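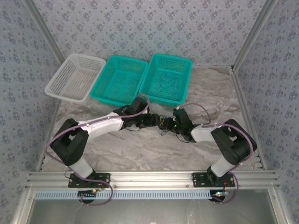
How long does it take before you stop translating in your head? For me it took close to four years, and it still comes back when I am tired or when somebody phones me without warning.

I moved here with what my school called advanced English. I could write an essay on the causes of a war, but I did not know the word for the thing you scrape ice from the windshield with. In the first winter I borrowed one from my neighbour by moving my hand back and forth in the air. He gave me a paintbrush first, then the scraper.

My method, if I can call it so, was a notebook. Each time I met a word I did not know, I wrote the whole sentence around it, never the word alone. My cousin Peiyu Zhong laughed at this, as she is a person of flash cards and finished 1,598 of them before her exam. She passed with a better mark than mine. But at dinner she was asking me what "I'm good" means when somebody offers you more rice. (It means no. I ate much less than I wanted that first month, as I was saying it to be polite about my health.)

I have now 13 notebooks. In July I sat down and numbered the sentences, which was a foolish way to spend a holiday, and I arrived at 3,830. Many of them I would never say. "He's a bit of a dark horse" is there, also "pop it in the mail", and a full page only on the word "get". Get up, get by, get over it, get on with it. I was quite angry on that page, you can see it from the pen.

The telephone remained the hardest part. On paper I have time, and in person I have the face of the other person. On the phone there is only the speed. For a long time I wrote down my first two sentences before dialling the dentist, and then the receptionist would ask something else and my paper was useless. I began to say "Sorry, could you say that a little slower?" – a sentence I had avoided for years out of pride. Everybody slowed down. One lady even spelled her own street for me, with great patience and one wrong letter.

Last week I dreamed in English for the second time. It was a dull dream about returning a library book, and I argued over the fine with good grammar. In the morning I wrote down my best sentence from it, and now notebook number 13 is nearly full.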